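Moving out of Skestow: where we are and what we need from you

The lease on our half of the Skestow building ends in August, and the packing has now properly begun. This item goes over what has been done, what is still to do, and which things need a decision from the people who use them. Please read it even if you only come in now and then, as some of the dates affect anyone with a locker.

The new rooms are in the Tudose yard, a short walk down the hill. We take them over in two stages. The ground floor is ready for us now and the upstairs will follow once the electrician has finished. That means shelving, tables and anything bulky can go first, and personal belongings, paper files and the small tools will go in the second load.

We have measured the rooms twice. The ceiling at Tudose is a good deal lower than what we are used to, so the tallest shelving will have to be taken down into sections and one bay may not go back up. The widest doorway is 1450 mm, and everything we intend to keep will pass through it, although the long bench will need its legs off. Anyone who has been through the last move will remember that bench. The bolts have been oiled and are now finger tight, so please don't lean on it.

Bags and boxes

Soft things are going in bags and hard things in boxes. We tried it the other way round on the first day and ended up with cushions in good boxes and a lot of loose metal in bags that split at the bottom. Cloths, blankets, aprons and the fabric offcuts should all be bagged. Jars, lamps, vases and anything with a base should be boxed with paper round it, and the box should be filled to the top so that it can be stacked.

We have ordered 200 flat-packed boxes from Stivitell, in two sizes. The small size is for books, paper and metal. Please don't put books in the large ones, however tempting it is to get a whole shelf into one box. Tape is on the hook by the sink, and there are marker pens in the tin beside it. Write on the side of the box as well as the lid — once they are stacked the lid is no help.

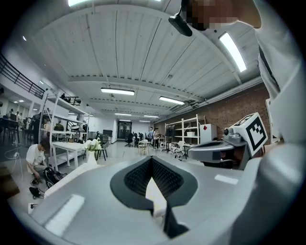

Every box and bag needs three things on it: the name of the owner or group, the room it is going to, and the word "first" or "later". First means you will want it in the week we open. Be strict with yourself on this. At the moment over 37 boxes are marked "first" and there isn't the floor space to have them all open at once.

If you find something that has no name on it and you think you know whose it is, put a slip of paper with your guess inside and leave it on the lowest shelf of the unit by the stairs. Fabrice Sabatier is going through that shelf each evening and will send a list round to members. Anything left there at the end will go to the sale.

Shelves

The shelves should be emptied from the top down. It is slower, but a tall unit with weight only at the top is not safe to work beside. Once a unit is empty, leave the shelves in place and we will take them out ourselves. The fixings for each unit are going into an envelope taped to its own back panel. Last time they all went into one bucket, and it took most of an afternoon to sort the screws out again.

Please leave the upstairs until you hear from us. The stairs are narrow and we would like people carrying things down in one direction, with no one coming up to meet them. Nothing is to be handed or lowered over the railing, even if it is light.

Chairs

We have more chairs than we need. The ones that match will be kept, along with any that belong to a particular workbench. The others have been offered to Bernura, who are setting up a reading room and have said they will take whatever is sound. If a chair is yours and you want to keep it, tie a label to the back before the first load goes. A chair without a label will be treated as spare.

Flowers and plants

Several people have asked about the plants. They will travel last, in the back of a car, and we need two people who are willing to have them at home for a few days between the loads. Most of them want very little water. Cut and artificial flowers can be boxed with their vases if the vases are dry. Wrap the stems separately and lay them on top.

Things we still have to decide

There is the question of the notice board, which is screwed to the wall and has been there longer than any of us. We would like to take it, but the landlord's agent thinks it belongs to the building. We have written to ask. In the meantime please take down your own notices, including the old ones.

The kettle and mugs will stay out until the final day. The fridge will be emptied and switched off the night before it moves, so check it for anything of yours. It has to stand upright at the other end for a while before it goes back on.

Keys should be handed in when you clear your locker. There is an envelope for them in the office, and your name needs to be ticked on the sheet beside it. New keys will be given out at Tudose and we can't post them.

The list of loading shifts is pinned up by the door. The morning shifts are nearly full but the late ones are short of people, and it would be a help to have someone who is used to driving a van. Gloves are provided. Wear shoes with a closed toe.

29 July 2022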